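**kolcombe_j** · August 6, 2025

Results for the Sestia split. We trained one policy on 3000 demonstrations, then ran 115 trials on toy vegetables and a steel saucepan. 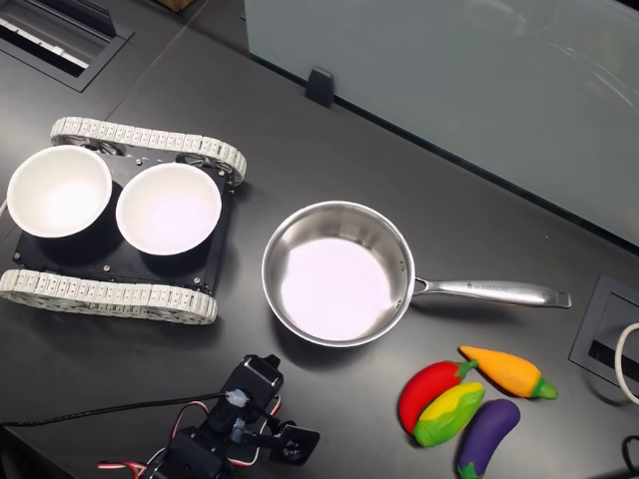
Grasp pose is predicted from wrist view only.

- Metal glare was left in the training set.
- The steel bowl was kept for the wrist-view tests.
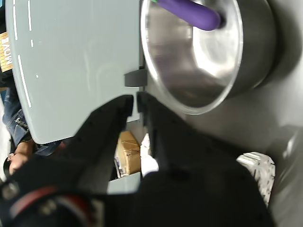 ## Replies

**Saqib Baloch:** Four seeds is thin. I'd want 12 before claiming a gain.

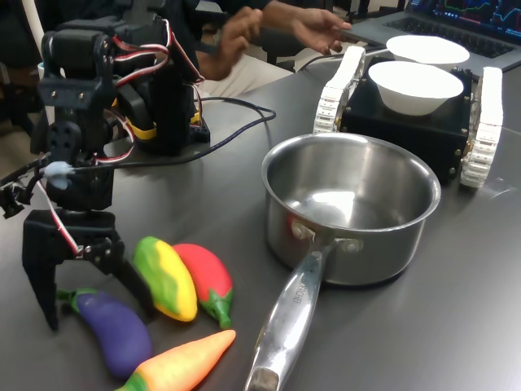 **ason_dev:** I disagree. Variance between seeds was small in February.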